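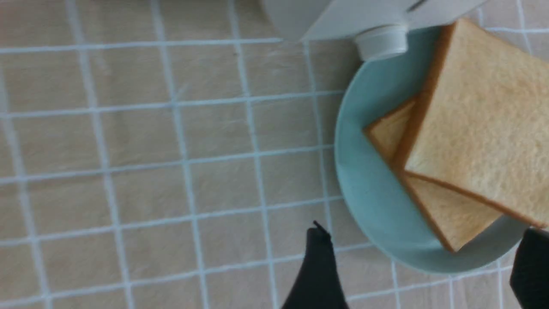

Sourdough starter going grey on top, am I feeding it wrong?

crumbandgetit
Hello all! Second winter of baking for me and I am completely hooked, but my starter has got itself into a state. It's a wholemeal rye one that a friend brought back from Solden in a jam jar, and for months it was the liveliest thing in the kitchen. Since the start of February it smells like nail varnish and has a thin greyish liquid sitting on top by the morning. I feed it once a day, in the evening, with a spoon of flour and a splash of water. The bread still rises, just slowly, and the last two loaves had a really sour edge that my kids wouldn't touch. Do I bin it and start again?

Plolari
Please don't bin it! It's hungry, that's all. The liquid is hooch, and you can pour it off or stir it in. A spoon of flour isn't much of a dinner if you've got half a jar of starter in there. How much are you keeping?

crumbandgetit
Um. Most of a jar. I didn't like throwing any away.

Plolari
There's your answer then! Keep a small spoonful, feed it with twice its weight in flour and the same in water, and do that morning and night for a few days. The smell will go. You'll be amazed how quickly it perks up, mine went from a sad puddle to climbing out of the jar over a weekend.

oldmillroad
Agree it's hungry, disagree about the water. Rye drinks a lot and a stiffer starter stays sweeter in my experience. I go for a thick paste you could nearly roll into a ball. Been doing it that way for years and I never get hooch at all, even when I forget it for a day.

Plolari
Stiff is lovely for keeping, I'll give you that, but it's harder for someone new to see what it's doing. With a wetter one you get bubbles all up the side of the glass. Mine lives on the shelf over the boiler and I can tell from across the room if it's ready.

oldmillroad
Over the boiler is probably why yours needs feeding twice a day.

Plolari
Ha! Fair.

Selina Pichler
Joining in because I love a rye thread. My grandmother's starter was kept stiff, in a crock in the larder, and fed only the night before baking. Her loaves were dark and dense and I'd give anything for one now, toasted, with far too much butter. I keep mine in the fridge and take it out on the evening before. Two feeds to wake it up, then into the dough. It has never once let me down, though it does sulk a bit in cold weather.

On the sour edge: have a look at how long you're leaving the dough too. If the starter is slow you wait longer for the rise, and all that time it's getting more sour. Fix the starter and the taste will likely sort itself out.

crumbandgetit
That makes so much sense, I've been leaving it all night and half the next day. What do you do with what you take out? That's what really puts me off, it feels so wasteful.

Selina Pichler
Crackers! Mix it with a bit of oil, salt and whatever seeds you have, spread it as thin as you dare on baking paper and bake until it snaps. We get through a tray in an evening. Pancakes are good as well if it isn't too sour.

Flandatness
Or keep less of it in the first place. I've got 20-odd grams in the fridge and I never have any left over to worry about. All these discard recipes use more butter and eggs than the flour you're saving is worth.

Selina Pichler
True, but then you don't get the crackers :)

Flandatness
I'll accept that.

mrs_t_in_the_hills
Can I ask a daft one while you're all here? Does the flour matter? I bought a 3000 g sack of light rye from Lüthi, the mill shop near my sister, and my starter has been flat as anything ever since. It was fine on the dark stuff.

oldmillroad
Not daft at all. Dark rye has more of the bran left in and starters go mad for it. Use the light one in the dough and get a small bag of dark just for feeding. 500 g will last you ages.

Plolari
Seconded! Even a pinch of dark in each feed makes a difference.

mrs_t_in_the_hills
Brilliant, thank you, I thought I'd been sold a dud.

Flandatness
Might be old as well. Have a sniff of it. Rye goes a bit bitter and musty if it's been sitting about, and a sack that size is hard to get through before it turns unless you're baking for a crowd. I freeze half of mine.

crumbandgetit
Update! Day four of feeding morning and night. I went with the wetter version (sorry oldmillroad) and it doubled by lunchtime today. No grey liquid, and it smells like apples! Baked this afternoon and the dough was ready in hours, I nearly missed it. Much milder loaf, and the youngest had two slices with jam. So so pleased.

Plolari
Get in!! Apples is exactly what you want.

oldmillroad
Well done. Try it stiff in the summer when the kitchen's warm, you'll see what I mean.

crumbandgetit
I will, promise. Selina, what temperature do you bake the crackers at? I've got a bowl of leftovers in the fridge with a plate on it and it's starting to look at me.

Selina Pichler
160 with the fan on, and turn the tray halfway. Score them before they go in or you'll be eating shards. Caraway if you like it!

Flandatness
No caraway.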